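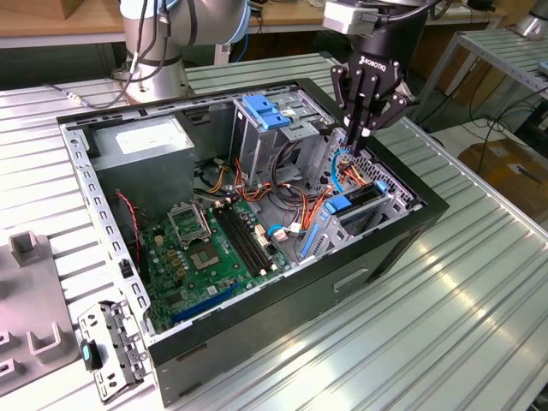 2. Démontage de la tour

Le poste retenu pour le projet Pirnent est une tour noire, couchée sur l'établi en aluminium rainuré, panneau latéral retiré. Nous avons d'abord repéré les éléments avant de débrancher quoi que ce soit : bloc d'alimentation en métal gris, carte mère verte, cage à disques, berceau en plastique bleu. Le socket du processeur est vide, mais son cadre métallique est encore en place.

L'équerre des cartes d'extension, avec sa languette bleu-vert, est posée à côté du boîtier. Les câbles d'alimentation -- orange, jaunes, rouges et noirs -- traversent tout le centre et gênent l'accès aux baies. Nous proposons donc de les traiter en premier dans la fiche de démontage.

2.1 Tri des pièces

Chaque pièce reçoit une étiquette Sosa et va dans l'un des 9 bacs de l'atelier. Les vis sont gardées à part. La masse des câbles triés, connecteurs compris, est de 520 g. Les deux barrettes de mémoire prévues pour les essais viennent du stock Pruvell.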